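Muva, a training recipe for two-armed robots, reviewed by Felista Rweyemamu

I love this method! Muva learns bag handling from human-guided runs, and we gave it 500 of them. Thin plastic is miserable stuff for a robot – it folds and clings however it likes.

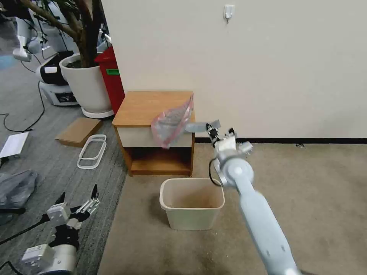
Fingered hand on a corner of the bag, wastebasket below.

After training, Muva completed up to 19 liners in a row on our bench. The same recipe works with simple grippers too, and I only had to change 4 settings.

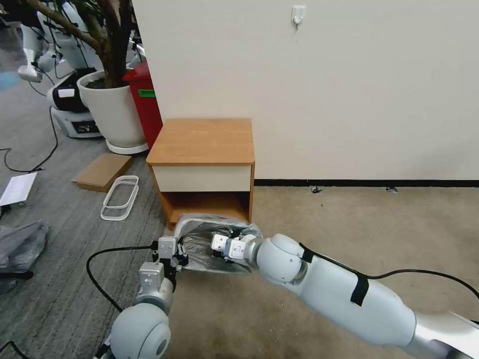 Two grippers holding the bag open by the nightstand.

Setup notes are thin and training is slow, but I'm keeping it.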